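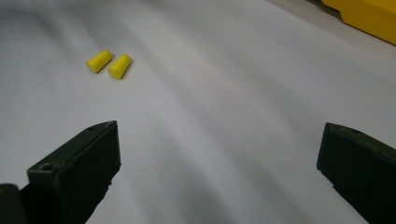

Arura Hand Gripper, Club Set

The Arura is a two-finger gripper that a student holds in the hand. It has a camera looking over the fingers, so every grasp is recorded from the same side as the tool will later see it on the arm. We make it in the school workshop at Brundholm for our own robotics club, and we also supply it to other clubs which take part in the Wolde small parts competition.

The set is meant for groups who want to teach a robot arm by showing it the task. Students between the ages of 12 and 18 have worked with it. No programming is needed for the recording part. For the training part, one person in the group should be able to work in a terminal window.

What is in the box

One hand gripper, assembled and adjusted
One pair of spare fingers, dark colour
One camera mount, with screws
One cable, length 2 metres
One bag of practice objects (see below)
One printed guide in English, 40 pages
One hex key for the finger screws

The camera is not included. The mount accepts most small action cameras and we send a drawing for those who wish to print their own. The Zurnik arm is also not included and must be ordered on its own page. Please read the part about fitting before you order, as the older Zurnik wrist has another hole pattern.

The fingers

The fingers are stiff blocks with a sloped top and a flat inner face. Each finger is held to the carriage with a screw from the top, and you can change a pair in a few minutes. The small hole near the tip is for the guide pin when you use the soft pads. Without pads the hole stays open and does no harm.

We are often asked why the tips are blunt. In the first version they were pointed, and the students could pick up very thin things with them, but the objects turned in the grip and the recordings were of little use. With a blunt tip the object stays as it was taken. For a coin or a washer lying flat it is still a difficult tool, and we say this openly to every club which asks.

Please do not file or sand the inner faces. If a face becomes damaged, order a new pair.

Practice objects and the earplug task

The bag contains the objects for the beginner tasks of the Wolde competition. The one which most groups start with is the earplug task: two yellow foam earplugs lie on a white surface, and they must be picked up one after the other and put into their container. It sounds easy. Foam gives way under the fingers, so a student who is used to wooden blocks will press too much at first. The earplug is also tapered, and if it is taken too close to the narrow end it can slip out when the hand is lifted.

Our advice for the first club meeting:

Put a plain white sheet on the table. Small folds in it are no problem.
Lay both earplugs down, side by side or apart, and change their place after each recording.
Begin with the fingers wide open and away from the earplugs.
Move slowly to the first earplug, close, lift, and wait for a moment before you carry it.
Keep the other hand outside the camera view.
Open fully after each release.

Our own group made 17 good recordings in its first afternoon and threw away many more. This is normal. A recording where the student hesitates can be kept, but one where the earplug is pushed along the table with the side of a finger should be deleted, or the arm will learn to do the same.

Light is important. A lamp directly above gives hard shadows, and in our trials the arm sometimes went for the shadow of a finger. Daylight from a window, or a lamp turned to the wall, works better. If your container is yellow like the earplugs, record from different sides, so that the colour alone does not tell the arm where to go.

For competition use, take new earplugs. After many grasps the foam becomes soft and does not come back to its full shape, and the judges will ask you to replace it.

Fitting to the arm

The same fingers fit on the hand gripper and on the Zurnik arm. This is the main idea of the product: what the student shows with the hand, the arm does with an equal pair of fingers. The plate for the new Zurnik wrist is fixed with 4 screws. For the older wrist you need the adapter ring, which you can add in the order form. Tighten the screws crosswise, a little at a time, and check that the fingers meet evenly before you switch on the arm.

After fitting, carry out the opening test from the guide. The arm must open the fingers to the same width as the hand gripper. If it does not, your recordings are still good, but the setting in the software must be corrected before training.

Care

Wipe the fingers with a dry cloth. Do not use solvent. The carriage rail needs one drop of light oil each term. Do not carry the gripper by the cable. If the trigger becomes heavy, dust has usually come into the rail, and it can be opened from below with the hex key.

Safety

The hand gripper has no motor and may be used by students under normal supervision. The arm is a different matter. An adult must be present while it is switched on, and hands must stay off the table during a run. Used earplugs from the practice bag must not be worn in the ears.

Questions we receive

Can left-handed students use it?
Yes. The trigger is in the middle of the handle and the camera mount can be turned.

Can two groups share one set?
Yes, if they record on different days. Write the group name on every folder, otherwise the files are mixed very quickly.

Do you lend sets?
We have two sets for lending within the Wolde region. Both are booked until June.

Can we use our own fingers?
For club work, of course. In the competition only the supplied fingers are allowed in the beginner class.

Ordering

Orders are taken by e-mail with the form on the club page. Please write the name of the school, the type of wrist on your arm and a delivery address where somebody can sign. We build the sets in small series together with the students, so delivery depends on the school calendar. The next series will be started on 27th April, and orders which arrive later will go into the series after it.

Spare fingers, adapter rings and practice bags are kept in stock and are posted every week in term time.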